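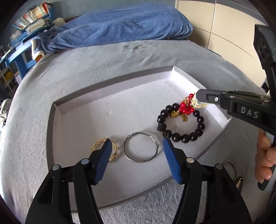
Bench Jeweler and Repair Assistant, Flanport Studio

Tralo is a small jewelry workshop on the second floor of the old Ebihara building in Flanport, and we're looking for one more pair of patient hands to join the 4 of us at the benches. We make bracelets, bangles and rings in short runs, and we also take in more repairs than you might expect for a shop our size (1,000 pieces last year, from broken clasps to a grandmother's bangle that had been sat on).

What the work is like

Mornings are mostly repairs: soldering, resizing, replacing jump rings, and a good deal of polishing. Afternoons go to our own Nesoris line, which we launched in April and which has kept us happily busy ever since! You'd also spend a little time at the front counter, so it helps if you like hearing the stories people bring in along with their jewelry.

Who we'd love to hear from

Someone with a year or two at the bench, or a recent graduate of a jewelry program who can solder neatly and isn't shy about asking questions. Stone setting is welcome but we can teach you. The position is 32 hours a week with paid vacation and a tool allowance of $320 a year.

How to apply

Please write to Chak-lun Kan, our workshop manager, at 156 Ferry Street, or drop off a letter and a few photos of your work in person. Applications are open until Jun 28, 2025. Finalists will be invited for a paid trial day, lunch included.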